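The spreadsheet has a tab called Wants and a tab called Needs, and by April the only thing on Needs was a box of cable ties.

I've been doing the equipment planning for our little automation bench going on three years now, and I've learned that the arm is the easy bit. Everyone agrees on the arm. It's big, it has a brochure, and people from upstairs like to stand next to it. The trouble starts at line four, where I ask for a second set of fingertips and Pankaj Bhatia wants to know what was wrong with the first set.

This year's argument is about the gripper. Kondberg sent a quote for a nice adaptive one that ran to 167 lines, counting the options, the options on the options, and a carrying case. Gendton sent one page and a calendar. I have pinned up the calendar. Umesh favours Kondberg on the grounds that any company willing to itemise its washers must be serious. I favour keeping what we've got and spending the money on the things it touches.

Take the teapot job. Pouring and placing small ceramics is a cheap way to find out what your setup can't do, and it asks for very little on paper: a pot, cups, a table. So that's what went in the budget, under Consumables, which Pankaj thought was pessimistic.

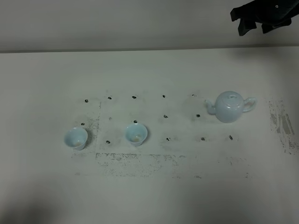 Teapot, two cups and a tabletop that is now its own line item.

I'd priced the pot and the cups. I'd priced spare cups. What I hadn't priced was the top itself, and look at the state of it. Black marks all over, grey smudges, and a patch on the right that looks like the afterlife of some tape. A replacement top is cheap. A replacement top plus the afternoon of setting everything up again on it is a different number, and it's the one I left out.

Britt-Marie Åberg looked over my draft and wrote three comments in the margin. The first was "lighting?" The second was "cleaning?" The third was just a question mark beside the word "contingency", where I had put four dollars because the formula wouldn't accept zero.

So the revised plan goes like this. No new gripper until next year. Two tops, one in use and one leaning against the wall being smug. A proper cleaning allowance, with a solvent somebody has checked first on a corner. A decent lamp. More cups than I think we need, in the same glaze if the shop still has it — I do have some standards. The carrying case can stay on Wants.

Umesh has asked whether we might keep the Kondberg quote anyway, for reference. He's had it bound.

Filed under: Bench Life, Money (Lack Of)

Recent posts
Why I no longer estimate shipping
The Usta trolley, one year on
Fingertips: a buyer's lament
Saturday in the storeroom with a label maker

Contact | Copyright the author, please ask before reposting | Back to top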